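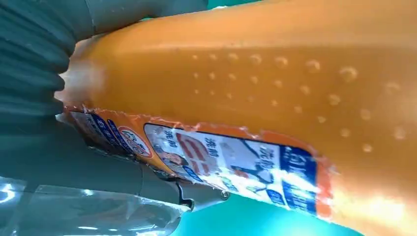

Baptiste Sabatier wants to know if one bottle will do for shirt collars and for kitchen towels, or if he should be ordering two different products. One bottle will do for both. The liquid is the same, and only the amount and the waiting time change. Both are given in the table further down.

# Neklow Pre-Wash Liquid, Orange Bottle

Item no. 3388
Supplied by Lemow
Contents: 900 ml

Neklow is a liquid for treating stained or soiled spots on clothes and household linen before they go in the wash. It is put on the fabric by hand, left for a few minutes, and washed out with the rest of the load. You still need your usual detergent.

The bottle is orange plastic, slightly translucent, with raised dots on the body. The label is in Chinese. The characters 洗前, printed in dark blue, mean "before washing" and are the quickest way to find the right bottle on a crowded laundry shelf. An instruction sheet in English comes with every order. If yours is missing, write to us with the order number and we will mail one.

## What it is for

- Collars and cuffs
- Underarm marks on cotton and cotton blends
- Cooking grease on aprons and kitchen towels
- Food spots on tablecloths and napkins
- Grass and soil on the knees of work pants and children's clothes

It will lighten coffee and tea stains but does not always remove them in one wash. It does very little for ballpoint ink, paint or rust, and we don't recommend buying it for those.

Do not use it on silk, wool, leather, suede or anything marked dry clean only.

## How to use it

1. Check the care label on the garment.
2. Try a drop on an inside seam and wait five minutes. Wipe with a damp white cloth. If color comes off on the cloth, stop there.
3. Lay the garment flat with the stained side up. The fabric should be dry.
4. Pour a little liquid onto the spot and spread it with your finger or a soft brush.
5. Wait for the time given in the table.
6. Wash as usual, at the warmest temperature the garment allows.
7. Look at the spot before you use the dryer. Heat can set what is left, so repeat the treatment first if the mark still shows.

Don't let the liquid dry on the fabric. If you get called away and it does dry, wet the spot again and rub it lightly before washing.

## Amounts and waiting times

| Item | Amount | Wait |
|---|---|---|
| Shirt collar | half a capful | 5 minutes |
| Pair of cuffs | half a capful | 5 minutes |
| Underarm marks, both sides | 1 capful | 10 minutes |
| Kitchen towel, grease | 1 capful | 10 minutes |
| Tablecloth, single spot | a few drops | 5 minutes |
| Work pants, both knees | 2 capfuls | 15 minutes |

A capful is roughly 11 ml. Using more than the table says will not clean better, and in a front loader it can make too much foam. If that happens, run an extra rinse.

## Soaking

For a stack of kitchen towels it is easier to soak than to treat each spot. Put four capfuls in a basin of lukewarm water, press the towels under and leave them for 30 minutes. Wring them out and move them to the machine. Keep whites and colors in separate basins.

Soaking is not suitable for dark cottons that have been washed only once or twice – treat the spot on its own and wash right away.

## Storage

Store the bottle upright, closed, at room temperature. A shelf or cabinet out of direct sun is fine. Keep it away from children and pets, and don't move the liquid into a drink bottle or a food container.

In an unheated garage the liquid may thicken over the winter. Bring it indoors for a day and turn the bottle over slowly a few times. It can then be used as before.

The printed label is paper. If you plan to keep the bottle next to a sink, put clear tape over the label while it is new. Customers with damp laundry rooms tell us this helps, and it keeps the text readable in case you need to show it to someone.

## Safety

Avoid contact with the eyes. If it happens, rinse with plenty of water for several minutes and get medical advice if irritation continues. Wear gloves if you have sensitive skin or if you are doing a lot of pieces in one go. Rinse your hands afterward in either case.

Do not mix with chlorine bleach or with any other cleaning product. If you want to bleach a white item, wash out the Neklow first and bleach in a separate load.

## Ordering

Sold singly or by the carton. Cartons are packed with the bottles standing, and we ask that you keep them that way up when you store them. We had 229 bottles on the shelf at the last count in February, and the next delivery is already on order.

Single bottles ship in a padded box. Two or more bottles go out with a divider between them. We can't ship this item by air, so allow extra days for addresses that are normally served that way.

Unopened bottles can be returned within 30 days. Opened bottles can't be returned unless there is a fault, such as a leaking cap or a cracked body. For a leaking bottle, send us a photo of the bottle and the packing and we will replace it. There is no need to send the bottle back.

## Goes with

**Wukness laundry brush.** Soft bristles, short handle. Good for collars and hems. Rinse it after use and let it dry with the bristles facing down.

**Bodin soaking basin.** Wide enough for a folded tablecloth. It has a pouring lip on one side and hangs from a hook when empty.

## Customer questions

**Can I put it straight in the detergent drawer?**
You can, but it works better on the fabric. In the drawer it is diluted before it gets to the stain.

**Does it leave a smell?**
There is a light scent when you pour it. Most of it goes in the wash.

**Will it work in cold water?**
On fresh food spots, yes. On grease and old collar marks, warm water gives a clearly better result.

**Hartmut Heitmann asks: I have a bottle from an earlier order and the sheet says eight minutes for collars. Which is right?**
Five minutes. The earlier sheet gave one time for collars and underarm marks together. We split them into two lines when we revised it. Eight minutes will not harm a cotton shirt.

**Do you sell refills?**
Not at present.

Page last changed 21/03/2020. Amounts table and shipping note updated.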